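Progress report to Sandberg, grant period to end December
From: Beatrice Bakilana, Stovuvov
cc: Mingxuan Du

Quick one as the full accounts follow separately.

Fee review. All 20 pension plans in the sample now have their manager fee disclosures logged. That's 3641 line items, most typed in by hand as the older filings are scans. Mingxuan did the bulk of it. Private equity was the slow part, carried interest shown four different ways and sometimes not at all.

Checks. Second reader has been through 400 of these. Found 326 clean. The rest mostly wrong year or gross/net mixed up, fixed now. Two plans restated there figures mid-year, so we re-entered both. Cost us some days.

Sileck data feed. Still late. They sent the hedge fund benchmarks in December but without the fund-of-funds series, which we need for the comparison tables. Have chased twice. If nothing comes we go with Casoren, dearer but complete. Need your OK on the extra cost before we sign.

Interviews. Seven trustees done, three to go. Good material on how boards decide to drop a manager, less on fees than hoped. Notes being typed up.
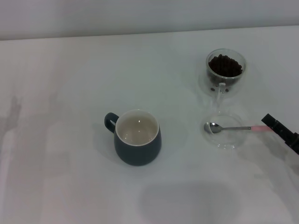

Photo: Stovuvov

Budget. Staff time over, travel well under, net about even. Would like to move the travel underspend to data, please confirm by email.

Next: finish interviews, draft chapter on performance fees, send you the tables for coment. Chapter on monitoring after that.

B.B.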